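Notebook, Jadcombe workshop
December, 4.20 pm
Gopinath Alva

Chair day. I've been putting this one off for weeks, mostly because every time I sit down to write up the seating notes I end up fidgeting with whatever I'm sitting on and getting nowhere (my back has opinions, as everyone here knows by now).

So, where we'd got to. Sowmya wants one sort of chair for all the desks at the parquet end, so that we stop having the morning shuffle where whoever comes in first grabs the good one. Fair enough! I said I'd live with the low-backed black one for a fortnight and keep a log, and then do the same with the tall Pillai one she likes. The fortnight with the low one is up. The Pillai is still in its box by the door with my coat on top of it.

Short version: I like the low one much more than I thought I would. It took me two days to stop leaning back and finding no support where my shoulder blades were expecting it, and after that I sort of forgot about it. The band holds you round the hips and the small of the back, and above that you're on your own. For bench-type work at a desk, soldering the little boards, sorting, writing labels, I'm leaning forward anyway, so a tall back is just something to hang a jumper on. For long phone calls it's poor. I got up and walked about instead, which did me good, but the others may not thank me for it.

Arms: I keep changing my mind. They're padded and comfortable enough and I'd miss them if they went. But they do stop you tucking right in if you like to work close, and I like to work close. I've ended up parking the chair a bit skewed and coming at the desk from an angle, a bad habit I'm told off for constantly.

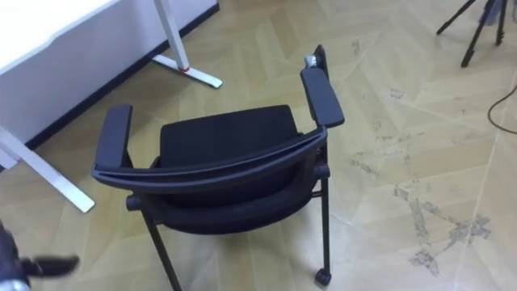
Sowmya Rodrigues reckons the arms are a red herring and that my desk is simply set too low, and she'd like me to try it 2 cm higher before I write anything rude about armrests in the shared file. She also thinks a fortnight is too short for a fair go and wants the whole of January.

I've agreed to the desk, not to January. Will raise it tomorrow if I can find the right key (it was in the Cleleck tin, it is no longer in the Cleleck tin).

Floor next. I was properly worried about casters on parquet. We had that awful business with the old stools, when we got grey tracks along the boards and spent an afternoon on our knees with a cloth and a lot of bad language. So I swept first, then rolled the chair back and forth over the same patch, 60 passes, with me in it, feeling like an idiot. Wiped with a damp white rag. A bit of dust on the rag, no marks that I could feel with a fingernail or see with a torch held low. I'd still like a mat under the desk we use most. Iltex do one that would fit, 81 pounds, and I winced, but re-finishing a patch of floor would be a good deal worse.

Noise: fine. A soft sort of rumble when you push off, nothing on the wet side of the wall.

Other bits, before I forget:
The seat doesn't get sweaty, even with the heaters going full blast.
Crumbs do get in round the edge of the cushion. Brush, not hoover, the hoover nozzle is too fat.
Going round everything with the hex keys should be a regular job, say first thing each month. I'll do mine when I do the desk.
Spending limit per chair is still 230 and I'm not asking for more.

Pillai comes out of its box next week. I'm going to try to be fair to it, but I've already decided I don't like the colour of the label, so take the next entry with a pinch of salt.

Kettle's on, stopping there.

3 comments

Sowmya Rodrigues
The key is in the drawer with the masking tape. And you can put me down for the first go on the Pillai, you're clearly biased.

bench_two
Could we try it without the arms at all on one desk? I'd happily be the guinea pig, I never use them.

Gopinath Alva
Yes, go on then, if they come off without a fight. Keep the bolts in a labelled bag please!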